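Plevinbridge Automation Users Board
Forum: Product Trials and Procurement
Topic: Foklow enclosed bench cell, evaluation offer from Zalteo

Posted by: lab_services_admin
Thu 10 May

Members are advised that Zalteo has extended its evaluation offer on the Foklow bench cell to all registered sites. The package consists of the arm, the enclosure, a fixed camera and 4 support visits. The loan period is 200 days. Sites wishing to take part should reply in this thread and state their intended tasks. Pricing after the loan period has not been published.

Posted by: benchcell_608
Our site has held a unit under the January offer. Installation was completed within one working day and the documentation was adequate. We do not recommend the unit for parts that must be loaded from the side, as the walls restrict access considerably. We have raised this with Zalteo and await a written response.

Posted by: northbay_tooling
I must disagree with the previous post. The walls are the principal reason our department requested the cell. Dropped parts remain on the floor of the enclosure, and work can resume without a search of the room. The open top is sufficient for every task on our list.

Posted by: benchcell_608
The point regarding dropped parts is accepted. The concern regarding access stands. A competing proposal from Van Acker uses an open table and costs our department less per year.

Posted by: lab_services_admin
Would either site be able to supply a view of the working area? Several members have asked what size and type of part is suitable.

Posted by: northbay_tooling
Please see the attached view from our fixed camera. The bracket is the type of part we intend to handle, and the shape-sorter block is used for placement exercises.
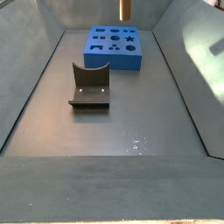 Attachment 1. Foklow cell, interior, with black L-shaped bracket and blue foam block.

Posted by: benchcell_608
Thank you. I note white specks on the floor to the right of the bracket. Does the service agreement cover cleaning of the enclosure?

Posted by: northbay_tooling
It does not. Cleaning is the responsibility of the host site under section 4 of the loan terms.

Posted by: lab_services_admin
The question of side access has been added to the list for Zalteo. Requests for a loan unit may continue to be posted below.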